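Grasus Releases Battery Tray for Fixed-Wing Survey Drones

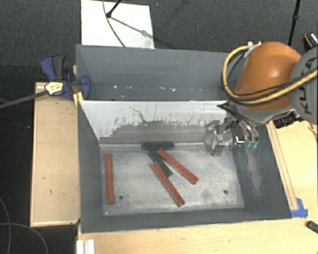

Red and green bars in a gray bin, with an orange and gray robot arm reaching in.

Product News | Unmanned Aircraft | Accessories

Reading time: 2 min

DROMLEY, December 2020 – Grasus has released the Stuvlow, a slide-in battery tray for fixed-wing survey drones. The tray replaces the hook-and-loop straps supplied with most small airframes and holds 2 lithium polymer packs side by side, wired in parallel through a single keyed connector.

The Stuvlow is mounted on rails bonded to the fuselage floor. It can be locked at any of 10 positions along the rails, which lets the operator correct the center of gravity after a camera change without adding ballast. A spring latch at the forward end holds the tray during belly landings and is released with one finger through the existing hatch.

Each tray has a balance lead for both packs, so the packs can be charged in place. Cooling air enters through slots in the base and leaves at the rear. No changes to the autopilot or the power module are needed.

"Operators were repacking foam between flights to get the balance right," said Naledi Mkhize, product engineer at Grasus. "The rail positions are marked, so a known setup can be repeated."

The first production run is 500 units. Orders are handled by Radebe, the company's distributor. Rails for twin-motor airframes are planned for May.

Contact: Zodwa Jacobs, Grasus Press Office, Dromley | © Grasus. All rights reserved. | Back to top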